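How to Wash a Small Plush Toy by Hand

Fill a basin with cool water and a teaspoon of mild soap. Push the toy under, squeeze gently, and leave it for 40 minutes. Rinse until the water is clear, then roll it in a towel and press – don't wring.

Check the tag first. Toys with a sound box get surface cleaning only.

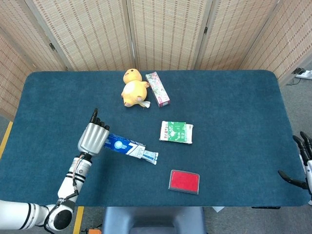

Photo: Wovgate Home

Dry it on a rack, turning twice a day. Brush the pile once the stuffing is dry inside.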